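### 5. Tidying the sleeping room

Before you begin, open the window and leave it open until step 5 is finished. The guest list from Clolham says which rooms must be ready first.

1. Collect used tissues and wrappers from the bed, the floor and the nightstand. Put them in the bin beside the bed.
2. Press the rubbish down lightly with a closed bag, never with the bare hand.
3. Shake the comforter and lay it flat.
4. Fold the extra blanket and put it at the far side of the bed. Pillows go at the headboard.
5. Wipe the shelf of the nightstand. Put bottles back standing upright.

**Caution:** Do not put batteries, glass or razor blades in the bedside bin. For these, use the metal box in the corridor.

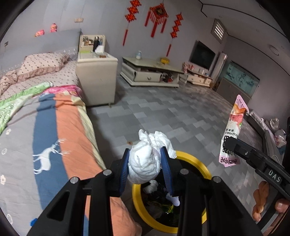 How often must the bin be emptied?

Every morning, and also when a guest leaves. Take a new bag from the Fetell roll in the linen cupboard; one roll has 400 bags.

**Note:** Small decorations on the headboard stay in their place. Lift them one by one for dusting. If something is broken, please inform Manuela Russo on the same day and write the room in the red book.

After this, continue with section 6, Floors.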